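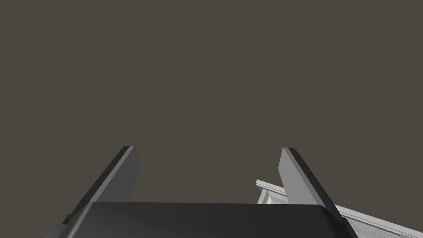 Nesteo sells rehearsal time. For 350 dollars a month, the company's service lets you put a robot hand through its paces in a rendered room on a rented server, and you don't have to own a robot to do it. The pitch is aimed at small workshops, the kind that have been thinking about automating one dull job for years and keep putting it off. You pick an arm, you pick a room, you type what you'd like moved and where, and the software has a go. What you get to look at is mostly the view from the wrist: two gray fingers standing wide apart with nothing between them, and a lot of plain brown behind. I spent a good part of this fall looking at it, and I came away less convinced than the company would like.

I should say where I'm coming from. I've reviewed shop equipment for a long time, and I distrust anything that shows me a result before it shows me a machine. Simulators have a proper place in engineering. People who design robots lean on them daily and know what they leave out. Nesteo is selling to people who don't know what's left out, and that is my trouble with it.

## What's in the box

There isn't a box. You get a login, a browser window and a library of rooms that Nesteo calls "sets." Mine came with up to 12 of them on the plan I bought, and several looked to me like the same kitchen with the furniture swapped. You can bring in your own objects if you have the model files. If you don't, a firm called Presico will scan things for you at an extra charge, and Nesteo's sign-up page steers you to Presico so firmly that I assumed they were the same company. They say they aren't.

The gripper models come through Stiritz, a distributor that also happens to sell the real ones. So the chain goes like this: you rehearse with Nesteo, scan with Presico, and when you're happy you buy from Stiritz. Every link earns a little if the rehearsal goes well. I asked whether anyone in that chain has ever talked a customer out of a purchase on the strength of a bad simulated run. The reply I got was a brochure.

Setup took me an evening. The instructions are written in decent plain English and the support desk answered my emails, usually the next morning. The browser version ran fine on my old laptop, fan noise aside. I have no complaint about any of that.

## The objects problem

My complaint starts with what you're asked to pick up. A workshop's objects are boring and awful to handle: bags that slump, castings with oil on them, cartons with the tape coming loose. Nesteo's stock library leans the other way, toward things that are fun to look at. There's a bird skull. There's a purple and blue gender symbol with arms sticking out of it. I can see how an odd shape makes a grasp planner work harder, and I gave the designers credit for that at first. But an odd shape that never bends, slips or sheds dust on the fingers is still an easy customer in the ways that cost money.

The word I kept running into in the manual was "representative." Representative of what, it doesn't say. I tried to build something closer to my own bench, where the daily job is moving small bagged parts from a tote to a scale. The software has a setting for soft objects. It's marked as a preview, and with it turned on my runs slowed to a crawl and the bags moved like wet bread. I turned it off again. I suspect most customers do, and then they go on to test with rigid bricks standing in for bags and feel good about the numbers.

Lighting is another one. You can change it, and the menus for this are generous. What you can't easily do is make it bad in the way a real building is bad, with a flickering tube over one end of the bench and the sun coming through a dirty window for an hour in the afternoon. A camera on a real wrist has to cope with that. Here it copes with whatever you remembered to add.

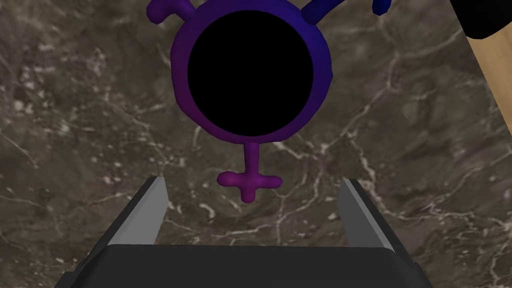 Can a run in Nesteo tell you whether a real gripper will hold your part? Only in part: it can show that the fingers reach and open wide enough, and it says very little about whether the part stays put once it's lifted.

That gap is wider than it sounds. Reach and clearance are worth checking, and I found a real mistake of my own that way. I had planned to mount an arm on the left side of the bench, and the software made it plain that the elbow would foul a shelf. Fixing that on a screen cost me a few minutes, and fixing it in steel would have cost a weekend. If Nesteo were sold as a layout checker I'd be writing a warmer piece.

It's sold as more. The front page promises "grasp confidence," a score out of a hundred that appears after each batch of runs. I wanted to know how the score is worked out. The help page says it combines contact quality, path smoothness and task completion, and that the weighting is proprietary. You can't see the weights. You can't export the friction values either, unless you move up to the next plan, and the default friction is generous. When I knocked it down to something I'd believe for a greasy part, the score on one of my jobs fell so far that I thought I'd broken something. I hadn't. Both numbers came from the same job on the same bench, and the only thing I had touched was one slider that most buyers won't open.

## A visit to Collado

Nesteo put me in touch with one paying customer, a packing shop in Collado that finishes and ships picture frames. They had been through the whole chain and had a real arm on the floor. I drove out there in September.

Teodor Filip runs the floor and had done the rehearsing himself, mostly at night. He liked the software. He'd gone in expecting to need a programmer and hadn't needed one, and he felt that counted for a lot in a shop of that size. His real arm had been in place for four weeks when I visited. It was picking up corner protectors from a chute and setting them on a fixture, which it did well enough while I stood there.

The job he had originally bought it for was laying the frames into their cartons. He'd dropped that. In rehearsal it had scored high. On the floor the lacquered edges slid in the fingers, and he went through rubber pads from a hardware store, then better pads from Stiritz, then a slower lift, before moving the arm over to the easier job. Filip was fair about it. He told me he might have bought the arm anyway. He also told me he wouldn't have bought it that year.

I asked him to pull up the original rehearsal. The frames in it had been given the default surface, a sort of all-purpose matte. Nobody at Nesteo had flagged that, and he hadn't known to ask.
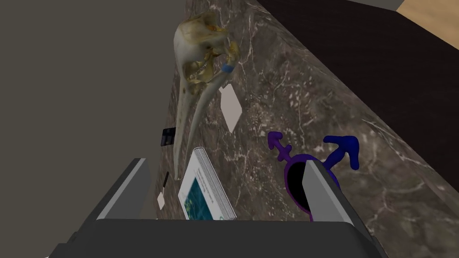 Filip wrote to me after reading a draft of this section, to say that I was being harder on the software than he would be. As he sees it, "you get out what you put in," and he had put in a lazy surface setting on a frame he handles every day. He thought a shop that spends three evenings on its materials before touching anything else would do fine. He asked me to include that, and I'm glad to.

I'd only answer that the software lets you skip those evenings without a murmur. It runs the batch and shows you a green number. A decent torque wrench clicks when you've reached the limit, and I don't think it's much to ask that a service at this price put up a box saying "you haven't set a surface for this part." I suggested it to the support desk. They said it was on the list.

## What it costs to leave

One more thing before the verdict. The subscription is monthly, but your scanned parts live on Nesteo's servers in the company's own format. You can download pictures and a summary of each batch. You can't download the part, even when you paid Presico for the scan. Cancel, and the library is kept for a short while and then deleted. I'd have the scans sent to you directly in a common format, in writing, before handing over any money. Presico agreed to this when I asked, though it's nowhere on the order form.

## Who should bother

If you already know which arm you want and you're unsure whether it will fit your bench, take a single month, check your clearances, and cancel. Used like that it's a fair buy. I'd put real measurements in for the bench and the shelves, take the friction well down from the default, and ignore the score completely.

If you're trying to decide whether a robot can do your job at all, put the money toward a day's loan of a real gripper. Stiritz does offer one, though you have to phone to hear about it. Bring your worst part, with the oil still on it.

Nesteo tells me that soft objects will leave preview next year and that the friction values may move down to the basic plan. I'll look again when they have.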